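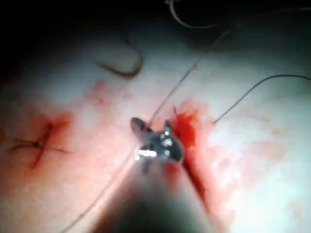
Enwood lineup changes after the Skutari sessions

ticona_tapes
The sleeve credits the second drummer on all of side two. The bass drum is tuned lower from track six on, so I think the swap came earlier.

sevelville800
Disagree. Track six is a different room, same player. Listen to the hi-hat.

ticona_tapes
The room doesn't explain the fills – he never played triplets before June.

lowshelf
Which pressing? The first run of 1,000 has the credits reversed. The 800 repress fixed them.

sevelville800
Repress. I still hear one drummer.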